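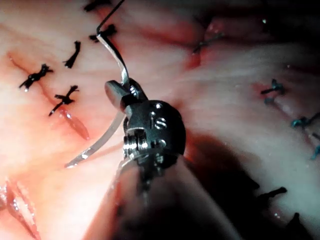 Black interrupted sutures along a closed incision, with a curved needle held in the jaws of an instrument and dark thread attached to the needle.

Interrupted suture

From the Norna Encyclopedia of Handcraft and Medicine

An interrupted suture is a stitch that is placed, tied and cut on its own before the next one is begun. A wound closed in this manner carries a row of separate stitches, each with its own knot. It is one of the oldest ways of closing a cut in living tissue and still one of the first taught to anyone learning to sew a wound. Its opposite number is the continuous or running suture, in which a single length of thread travels the whole way along the cut and is knotted at the two ends.

Contents
1 Name
2 The stitch
3 Needle
4 Thread
5 The knot
6 Spacing and tension
7 Variations
8 Comparison with the running suture
9 Learning the stitch
10 Collections
11 See also

Name

"Interrupted" refers to the thread, which stops and starts again. The most basic form is called the simple interrupted suture. The word suture itself comes from the Latin for a seam, and in everyday English it can mean the thread, the stitch or the finished line of closure, so a single page of a surgery manual may use it in all three senses! In some older teaching notes the stitches are called "single sutures" or "knotted sutures."

The stitch

In the simple form the needle enters the tissue on one side of the cut, passes across underneath, and comes out on the other side at a matching distance from the edge. The thread follows the needle through until only a short tail is left on the entry side. The tail and the long end are then tied together, the knot is settled to one side of the cut, and both ends are trimmed.

Seen from the surface, a finished stitch is a small bar of thread lying across the seam, with a knot on it and a pair of cut ends. Most of the stitch is out of sight. The loop below the surface is what holds the edges together, and its shape matters a great deal. On skin, a loop that is a little wider at the bottom than at the top tips the edges slightly upward, so that they meet face to face. Textbooks call this eversion. A shallow, narrow loop tends to let the edges roll inward, and a rolled edge heals poorly on skin. In the bowel the preference has traditionally run the other way, and several classic stitches there are designed to turn the edges in.

Needle

Surgical needles are a wonderful piece of small-scale toolmaking. A sewing needle for cloth is usually straight and is pushed in one side and pulled out the other. Tissue rarely allows that, as the far side is often out of reach, and so most surgical needles are curved. The curve is described as a fraction of a circle:

One-quarter circle: shallow curve, often used in eye work and very fine repairs
Three-eighths circle: the common choice for skin
One-half circle: widely used in deeper layers and confined spaces
Five-eighths circle: for narrow, deep places where there is little room to turn the hand

The needle is driven by rotating it along its own curve. Pushing it straight ahead makes it drag and may bend it, and beginners spend many happy (and some less happy) hours discovering the difference.

The point also varies. A taper point is round in section and spreads the tissue as it passes, which suits soft layers. A cutting point has sharpened edges for tougher material such as skin. On a reverse cutting needle the third edge sits on the outside of the curve, away from the wound, so the stitch is less likely to tear toward it.

Most modern needles have no eye. The thread is fixed into the blunt end by the manufacturer, an arrangement known as swaging. The join is close to the same thickness as the thread, so there is no doubled strand to haul through the hole.

The jaws of the holder grip the needle along its body, away from the point and away from the swaged end, both of which are easily damaged.

Thread

Threads are sorted in two main ways. The first is whether the body breaks them down. Absorbable threads lose their strength over days, weeks or months and are popular for layers that cannot be reached again. Nonabsorbable threads stay until they are taken out, or are left in place for good.

The second is how they are built. A monofilament is one smooth strand. It slides easily and gives germs few places to hide, but it is springy and remembers the shape it was packed in. A braided thread is made of many fine strands. It is supple, lies flat and holds a knot beautifully, at the cost of more drag.

Silk is the old favorite of the braided threads and many surgeons still praise the feel of it. Threads are commonly dyed black, blue or violet so that they show up against tissue.

Sizes follow a scale that puzzles newcomers. Past size 0, thinner threads are written with more zeros, so 2-0 is thicker than 4-0, and the hair-fine threads used on small vessels and in the eye are at the high end of the count.

The knot

Every stitch depends on its knot, and with interrupted sutures there are plenty of them. The usual choice is a square knot, made of throws laid in opposite directions. Many operators start with a surgeon's knot, in which the first throw is wrapped twice so that it grips while the second is being formed. Extra throws are added for slippery threads.

A granny knot, made by laying two throws in the same direction, can slip. It looks so much like a square knot that teachers ask students to pull it apart and see for themselves.

The cut ends are called tails or ears. Tails cut very short risk letting the knot come undone, and on skin they are also hard to catch with forceps on the day of removal. In deeper layers they are generally kept short to leave less material behind.

Spacing and tension

Even spacing spreads the load along the cut. A familiar rule of thumb for skin is to leave the same distance between stitches as there is across each one. Another approach is to place the first stitch at the middle of the wound and then halve each remaining gap, which keeps the two sides lined up when one edge is longer than the other.

"Approximate, don't strangulate" is repeated in teaching rooms all over the world. The edges should touch. Tissue swells after it has been sewn, and a stitch that is tight to start with can cut off the blood supply to the edge it is holding.

Variations

Vertical mattress: the thread makes a wide, deep pass and then a narrow, shallow one back in the same line.
Horizontal mattress: two parallel passes joined by a short bridge, useful where there is tension.
Figure-of-eight: the thread crosses over itself, often used to control a bleeding point.
Buried interrupted: the knot lies at the bottom of the loop, facing away from the surface.

Comparison with the running suture

A running suture is quicker and uses less thread, and it shares tension along its whole length. An interrupted line takes longer, but each stitch can be adjusted or removed without disturbing its neighbors. If one gives way, the others still hold. Part of a line can also be opened to let fluid drain.

Learning the stitch

Practice is done on foam, silicone pads, fruit peel and pigs' feet from the butcher. The Skurnance workbook, a spiral-bound course used in evening classes in Wetalau, opens with interrupted stitches on banana skin and only gets to running sutures in its second half. Banana skin is a strict teacher: it tears if the needle is pushed instead of turned.

Collections

The Munteanu Collection in Wetalau holds 3,114 items connected with wound closure, of which 2,640 are needles. There are also 223 sample cards of thread, many with the original dye still bright. The needle drawers are a joy for anyone who likes fine metalwork, and they are open to visitors by appointment except in February.

See also

Running suture
Mattress suture
Needle holder
Surgeon's knot
Catgut

Page last edited Jul 4, 2023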